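Wir verwenden Cookies, um diese Website zu verbessern. Mit der weiteren Nutzung stimmen Sie unserer Datenschutzerklärung zu. [Akzeptieren] [Einstellungen]

Ticket: Fortschrittsschätzer meldet Abschluss zu früh (Aufräumaufgabe, Schlafzimmeraufbau)
Projekt: Nallow
Gemeldet von: Kadri Koppel
Bearbeitung: Justinas Sakalauskas
Angelegt: August 2020
Status: in Arbeit

Fehlerbild
Der Fortschrittsschätzer springt bei der Aufgabe »Kleinteile und Kehrgut in den Korb« auf »abgeschlossen«, obwohl der Teilschritt am Boden noch aussteht. Betroffen sind 9 von 700 Episoden. Die Steuerung selbst läuft weiter, nur das Label kippt. Im Trainingssatz führt das zu abgeschnittenen Episoden, in der Auswertung zu einer überhöhten Erfolgsquote.

Aufbau
Humanoid am Fußende der Matratze, Korb auf dem Boden davor, Kleinteile auf der Matratze. Außenkamera fest montiert. Der Schätzer erhält nur Bilddaten, keine Gelenkwinkel. 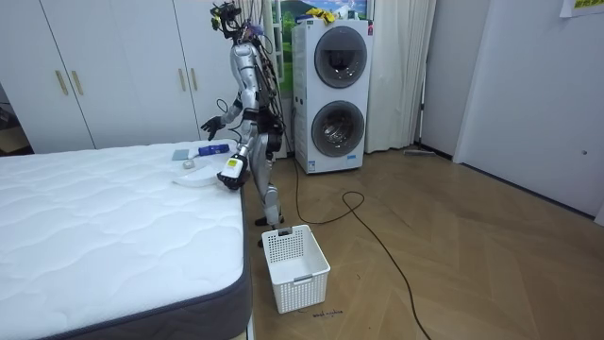
Außenansicht: rechte Hand mit Objekt an der Matratzenecke, Korb leer.

Kommentar Sakalauskas
Mit Checkpoint Drullham nachgestellt. Der Sprung tritt auf, sobald der Greifer mit dem Objekt die Matratzenkante überquert. Erste Vermutung war ein Zeitversatz zwischen den Streams. Zeitstempel geprüft, Versatz unter einer Bilddauer. Scheidet aus.

Kommentar Agnese Jaunzems
Bitte die Kopfkamera getrennt auswerten. In der Außenansicht ist der Korbinhalt je nach Körperhaltung schlecht zu erkennen, der Schätzer rät dort vermutlich anhand der Armposition. Die Annotationsregel verlangt außerdem, dass das Objekt losgelassen ist. Im Altbestand aus Februar wurde teilweise schon beim Überqueren der Korbkante gelabelt.

Kommentar Sakalauskas
Getrennte Auswertung durchgeführt. Nur Außenkamera: Fehler reproduzierbar. Nur Kopfkamera: kein verfrühter Abschluss, dafür rauscht der Wert beim Teilschritt mit der Kehrschaufel stark.

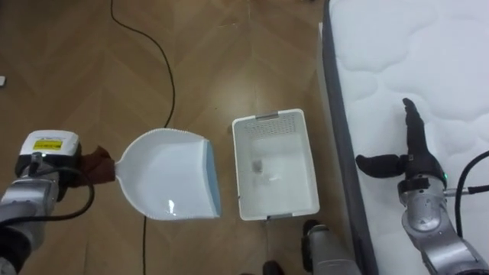

Das Rauschen lässt sich mit einem Medianfilter über die Ausgabe dämpfen, verzögert die Abschlussmeldung aber entsprechend. Für die Auswertung ist das unkritisch, für den automatischen Abbruch im Betrieb nicht. Filter daher vorerst nur offline aktiv.

Der Altbestand wurde stichprobenartig geprüft. Die Abweichung von der Annotationsregel ist bestätigt — beide Ursachen überlagern sich also. Neutraining mit korrigierten Labels ist auf Knoten Flistside gestartet.

Offen
- Labels im Altbestand vollständig nachziehen (Koppel)
- Gewichtung der beiden Ansichten lernen lassen statt fest vorgeben (Jaunzems)
- Erfolgsquote im Zwischenbericht bis dahin als vorläufig kennzeichnen

Kommentar Koppel
Nachziehen läuft. Episoden mit strittigem Loslasszeitpunkt erhalten das Flag »unklar« und bleiben aus dem Training heraus. Ticket bitte erst nach dem Vergleichslauf schließen.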